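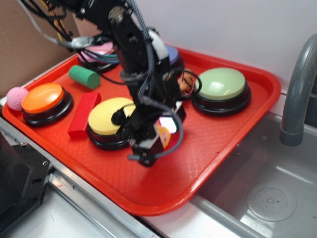

What is changing in the Himar tray line?
Starting in August, every Himar serving tray will be molded from a single grade of polypropylene, with a new surface texture and a wider rim. Prices for current contract customers stay the same through the end of their contract term.

Newsroom > Press Releases > Food Service Products

Panganiban Moves Himar Serving Trays to Single-Material Construction

Panganiban, a maker of molded goods for school, hospital and workplace dining rooms, announced on Tuesday that it will change the material and the surface of its Himar line of serving trays. The new trays will be made at the company's Caner plant and will replace the present version in all standard colors. Orders placed before August will be filled from existing stock until that stock is used up.

The present Himar tray has a polypropylene body with a bonded rubber strip on the underside. The strip keeps the tray from sliding on rails and tables. It also has to be cut away before the tray can be ground up and reused, and most recyclers that handle food service plastics will not accept trays with the strip in place. In the new version, the strip is replaced by molded ribs of the same material as the body. A worn tray can go into the grinder whole.
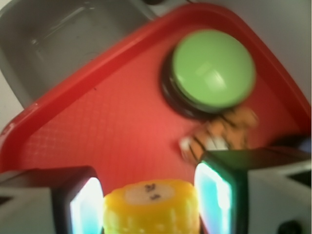

The ribs are 2 millimeters high and run along both long sides of the underside. In tests at the Caner plant, trays were loaded, tilted and washed for 3000 cycles in a conveyor dishwasher with a final rinse at 194 degrees Fahrenheit. At the end of the test, the sample trays were checked for warp, rim cracks and loss of grip. All samples stayed within the company's limits for flatness. Grip on a wet steel rail was slightly lower than with the rubber strip, and grip on a dry laminate table was equal to it.

The wider rim was added after requests from dish room staff. The present rim can be hard to hold with gloves on, and trays stacked straight from the washer tend to stick together. The new rim leaves a larger gap between stacked trays, so that air can pass through and water can drain. A stack of the new trays is therefore taller than a stack of the old ones. Customers who use spring-loaded tray dispensers should check the height setting before mixing the two versions. Panganiban recommends that old and new trays be kept in separate stacks.

Outside dimensions are unchanged. The new trays fit the same racks, carts and rails as the present version.

Take-back program

Panganiban will also begin a take-back program for worn trays, run with Pukik, a regional hauler of commercial recyclables. Customers with at least 1000 trays to return may request a pickup at no charge. Smaller lots can be dropped off at any Pukik depot during normal receiving hours. Both versions of the tray will be accepted, but trays with the rubber strip must be packed apart from the others. Returned trays should be free of food and bagged or strapped to a pallet.

Material recovered through the program will be used in cart bumpers, rack feet and other parts that do not touch food. The company has no plans at present to use recovered material in the trays themselves.

Availability

Sample trays can be requested through regional sales offices. Each sample pack includes a printed care sheet with wash temperatures, detergent limits and stacking instructions. Part numbers for the new version carry the suffix S. Replacement orders under existing contracts will be switched to the new part numbers automatically unless the customer asks otherwise in writing.

About Panganiban

Panganiban designs and molds trays, racks, carts and storage bins for institutional dining. Its products are sold directly and through food service equipment dealers.

Related Releases
Caner Plant Adds Second Shift for Rack Molding
Updated Care Sheet for Himar Covered Bins
Pukik Depots Extend Receiving Hours
Change to Minimum Order Size for Custom Colors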